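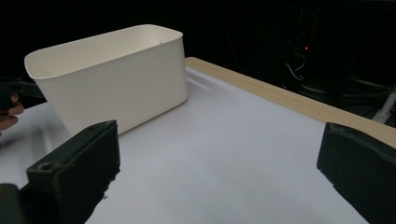

Posted by Brayan Castaño, Graltorden product desk | April 2022

Lerkidier hand-held gripper set, two-hand version

Sold as a pair. One for each hand, same geometry as the tool end you bolt on the arm later, so what your people record at the table carries over without a remap. Camera rides on the gripper and looks down past the fingers. No arm needed on site to collect.

What you get
2 hand-held grippers, dark green fingers fitted
Spare finger set, plus screws
Charger and two cables
Mounting plate for the camera (camera sold seperately)
Printed task cards, starter pack
12 months of Predia, one seat

Fingers
Blocky, beveled, textured face. They scuff. Scuffs are fine, swap when the inner face goes smooth or a corner chips. One screw per finger, hex key is in the box. Don't overtighten. Always swap left and right together or the gap reading drifts.

Recording
Squeeze to close, let go to open. Start and stop with the thumb button, or from Predia if you have a second person at the laptop. Every episode saves with the finger gap, pose and video on one clock. Bad take? Hold the button 2 seconds and it gets flagged, not deleted. You can go back thru flagged ones at the end of the day and most people keep more than they expected.

Battery is good for 100 minutes of recording per charge. Grippers charge in the cradle, both at once.

Table setup
White top and a white bin work OK if the light is soft. Hard overhead light on white plastic washes out the rim and the pose tracking gets jumpy. Dim the lamp or move it. Dark background behind the table is fine, we use one ourselves. Start every episode with fingers wide open and the bin in view of both grippers. Bin tasks are the easiest first set: pick in, pick out, lift with two hands, slide, turn.

How many episodes? Depends on the task. Our bin starter pack has 60 cards, run each one at least twice with different people. Taha Samir in support will look over your first batch and tell you whats off, no charge, just send it in before you do the whole lot.

Specs
Weight: 116 g per finger pair, body not included
Grip: parallel, both fingers move
Hands: left and right bodies are identical, label them
Export: open format, or direct to Predia
Works with: Meireles arm mounts, all current sizes. Older Meireles plates need the adapter ring

Not for wet work. Not for hot parts. Wipe down with a dry cloth, no solvent on the fingers, it lifts the texture.

Ordering
Pairs in stock. Single grippers as replacements only, have your serial number ready. Camera bundles ship separate from a different warehouse so may land on another day. School and lab pricing on request, write to the product desk and say how many stations you're setting up.

Returns in original case please, with both sets of fingers.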